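Category: Kitchen Scales > Set-up Guides

We use cookies to remember your basket and your language. Accept all | Manage choices

Letedetti Kitchen Scale: Section 2, Setting Up and First Weighing

Welcome back, and do put the kettle on if you like, as none of this is difficult and the scale is quite happy to wait for you.

1. Slide open the cover underneath and fit the 2 batteries, matching the plus and minus signs.
2. Stand the scale on a firm, level table, well away from the hob. A folded tea towel underneath feels like a kindness but it does upset the reading, I'm afraid.
3. Press ON and wait for the zero to settle.
4. Put your empty dish on the scale and press TARE. The display goes back to zero, and you can begin adding your ingredients.
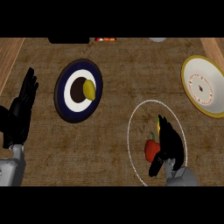
5. To add a second ingredient, press TARE again and carry on in the same dish. You can do this as often as the recipe asks, so long as everything together, dish included, stays under the limit printed on the base.

Note: If you lift the dish off, you will see a minus figure (-423 g, say, for a heavy mixing bowl). Nothing is wrong! It is simply the weight of whatever you have taken away.

Caution: Never hold the scale under the tap. A damp cloth and a drop of washing-up liquid will do nicely.

If the display shows E-204, the batteries are low. E-207 means too much weight, so please take something off straight away.

Text by Nantana Srisuk for Sukprasert Housewares

Related guides
Vesix Oven Timer: Changing the Clock
Dendeva Hand Mixer: Fitting the Beaters
Letedetti Kitchen Scale: Section 3, Grams and Ounces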